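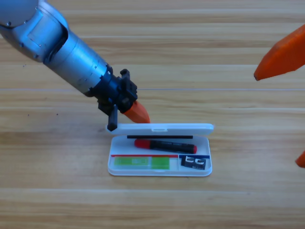
Is the Brerner desk lamp bright enough to work by on its own? It is if the desk is small, but on anything wide you will want a second light.

I bought mine in March for the back bedroom on Skokargate, where the window faces a wall. It replaced a Bramix clamp lamp that had started to droop.

**Setting up.** The base screws on from underneath with the key supplied. It took me 5 minutes. The instructions are four drawings and no words, and the third one is upside down.

**Light.** There are two settings. The lower one is fine for reading and the higher one suits drawing or mending. I use the warm tint in the evening - the cool one makes white paper look blue.

**The arm.** Stiff at first, easier after a week. It stays where you leave it, apart from the top joint, which slips if you push the head right back. Tightening the nut helps for a while.

**Lead.** Too short. I run mine through an extension.

**Price.** I paid 345 kroner at Leung, by the harbour. The bigger model was 1,000 and had a dimmer, which I would have liked but not at that price.

The switch is on the head and gets warm after a long evening. The shade marks easily and wipes clean with a damp cloth. I'd buy it again for a small desk.

Ketill Hauksdóttir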